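Rokness repair library opens second branch in Danholm

Over 2,000 household items a year could be borrowed instead of bought when the Rokness repair library opens its second branch in Danholm this January. The new branch takes over the old Skulamel shoe shop on the high street, and we could not be more excited to be getting the doors open at last!

Members will be able to borrow drills, sewing machines, carpet cleaners, tents and wallpaper steamers for up to a week at a time. There are 27 kinds of item on the shelves to begin with, and the list will grow as people tell us what they need.
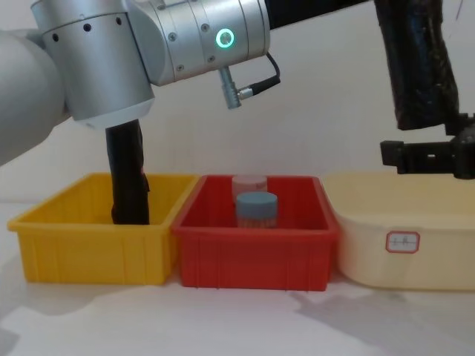 Decorating kit has been the runaway favourite at Rokness from the very start, so Danholm will open with twice as many rollers, dust sheets and folding ladders. Every member who borrows a set also gets a short printed guide to preparing old plaster, filling cracks and choosing paint for kitchens and hallways. For anyone after the plainest possible finish, a white wall like the one behind the silver joint and its green light is covered on the very first page, along with advice on how long to leave between coats (longer than you think in winter!). The guide can be picked up at the counter without joining.

Mending sessions will run every Wednesday evening from 6pm, with room for 60 people across the two floors. Bring a lamp, a toaster, a torn coat or a wobbly chair and sit down with someone who knows how to fix it. Tea is free and cake is very welcome. Namboodiri, the bakery next door, has kindly offered its leftover loaves at the end of each session.

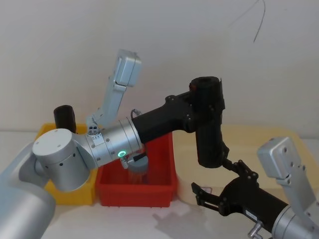

One Rokness member told us that she had borrowed the same sewing machine four times before she felt brave enough to shorten a pair of curtains, and that she now helps at the mending table herself.

Membership costs £2 a month and covers both branches. Items borrowed in Danholm can be returned to Rokness and the other way round. Forms are available at either counter.

ENDS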